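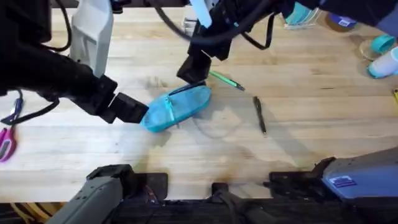

Playing a villain is mostly a matter of standing still, according to Edit Boros, and she had to be told so more than once. She spent four seasons as the Ferrywoman on the cable horror series Sultesum. The character has few lines and appears in nearly every episode, usually at the back of a room.

"I came in the first day with a limp and a voice and a thing I did with my hands," she said. "The director let me do all of it for one take. Then he asked me to do the next one with nothing. They used the second one."

Boros had not planned on television. She started at Borkodis, a small theater with 110 seats, where she sold tickets for a year before anyone put her on stage. Her first part was a neighbor who comes to the door in the second act and leaves again. She was 23. She stayed with the company for six seasons and worked mornings in a dental office to pay rent.

"The neighbor had a coat I liked," she said. "I don't remember much else about it. My mother drove up to see it and fell asleep before I came on, so my aunt had to wake her."

Her first screen work came through Cárdenas, the agency that still represents her. There were two commercials, a hospital drama in which she played a woman waiting for test results, and a pilot that was never picked up. She auditioned for Sultesum with a page of dialogue that belonged to a different character. The producers at Wukik called her back in June and asked whether she minded heavy makeup.

"I said no, I didn't mind. I had never worn any. I had no idea what I was saying no to."

The full Ferrywoman makeup took four hours in the first season. It was cut to a little over two once the neck piece was redesigned. Boros was usually the first person called and ate breakfast through a straw. She learned to sleep sitting up. She also learned to keep her sides – the day's script pages – folded small, as the costume had no pockets and the gloves made it hard to turn anything over.

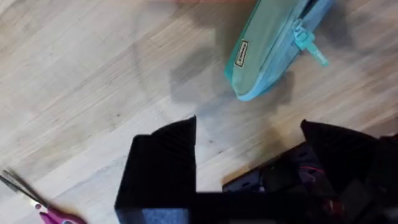
Teal-blue zippered pouch.

She is direct about the parts of the job she did not like. The contact lenses hurt. The water tank used in the third season was cold, and she asked for a double for the longer shots and got one. She disagreed with the writers about the episode in which the Ferrywoman finally speaks at length.

"I thought she should stay quiet," Boros said. "I told them that. They listened and then they did it their way, and people wrote to me about that speech more than anything else. So I was wrong about what the audience wanted. I still think I was right about her."

She got 341 letters after that episode and answered them by hand over most of a winter. A few came from children, which surprised her, given the hour the show was on. One boy wanted to know whether the Ferrywoman had a bedtime. She wrote back that she did not think so.

Since the series ended, Boros has gone back to the stage. She is rehearsing a comedy at Borkodis, her first in 12 years, and plays a school principal who loses her keys. The first preview is Wed 28 August. She has a lot of lines, she said, and has been learning them on the bus.

"It's fast. Everybody talks at once," she said. "I keep stopping to let the other person look scared, and they're not supposed to be scared. They're supposed to be looking for the keys."

There has been talk of a Sultesum film. Boros has not seen a script and has not been asked to sign anything. She said she would want to know how long the makeup takes before she gave an answer.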